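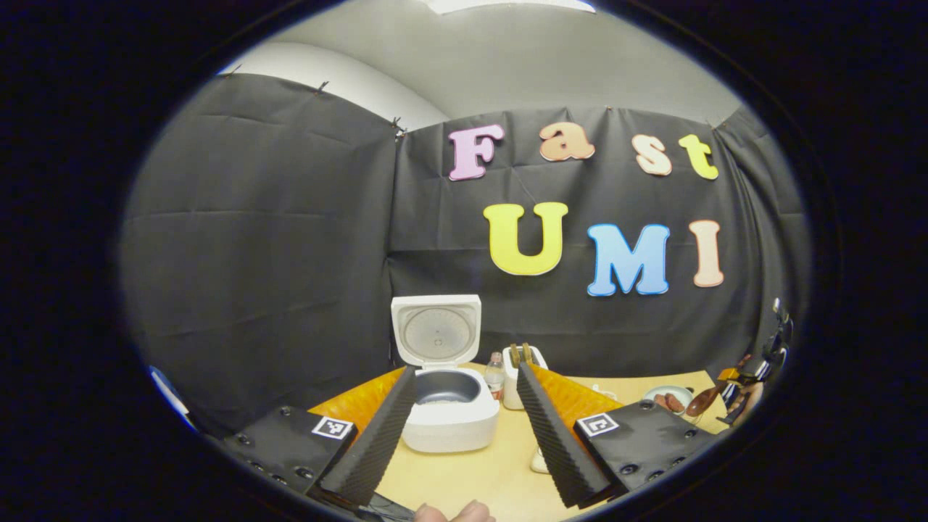

Muchen Xiong asked whether the hand-held gripper could replace remote control entirely for kitchen tasks, and whether new staff could be trusted with it after a single afternoon. Our answer to both is a qualified yes.

## Trekeo hand-held demonstration kit

The Flestthorpe teaching kitchen assessed the Trekeo over November, recording 60 demonstrations of rice cooker tasks. A further 30 were made by remote control with the Javo system.

**Handling.** The operator feels the weight of a lid directly, and movements are more natural as a result. The foam-covered fingers are wide - small items call for patience.

**Training.** Wanting Tang and Meifang Xu each produced usable recordings within 50 minutes. Remote control took considerably longer to learn.

**Limitations.** The operator can reach in ways the robot arm cannot, and several recordings were rejected on those grounds. The printed manual gives this one paragraph on page 63.

**Recommendation.** Suitable for purchase. The Javo should be kept for work near hot surfaces.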